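Potbridge Community Workshop
Minutes of the May planning meeting – open day

The meeting started at 6:30 p.m. in the upstairs room. The minutes of the previous meeting were approved with one correction: the parking charge for exhibitors is per vehicle, not per stand.

1. Demonstration by Ruseck

Members went down to see the two-arm table that Ruseck proposes to show at the open day. Both arms are fixed to one rail along the front of the table, and the walls on the other three sides will stay on for the public. The first item shown was a card handled by both arms together.

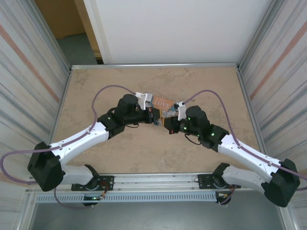 Item 1: Both grippers at the card, center of the table.

Members asked whether visitors could bring their own cards. Ruseck would prefer to supply them. A stack of 200 will be printed, plain on the back, and any left over will go to the school program.

The second item was a small box lying flat on the table. It was agreed that this one is harder to follow from the back row, and that a screen should be hung over the stand if the Mäkelä hall has a spare. One member felt the arms were placed too low for younger children to see over the front rail. Ruseck will ask about a step. 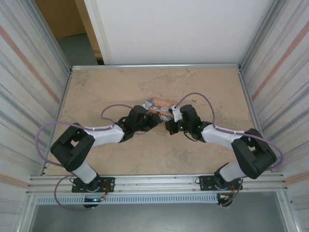 Item 2: The arms over the flat box.

Also raised: the cables that hang below the rail at the front. The barrier is to be set far enough back that nobody can reach them. Ruseck will send a floor plan with the distance marked.

Agreed: Ruseck to have the corner stand, with a showing every half hour until 4 p.m.

2. Attendance and tickets

Last year's count at the door was 484. The hall is comfortable with some 200 people at a time, so entry will be by morning or afternoon ticket. Tickets stay free.

3. Other stands

Flelon has confirmed a table for its sorting belt and needs a separate power circuit. Two requests came in after the deadline – both go on the waiting list.

4. Any other business

The sign at the lower gate still shows the old opening hours. A new one is on order.

The meeting closed at 8:10 p.m. The next meeting will be held at the Mäkelä hall so that stand positions can be taped out on the floor.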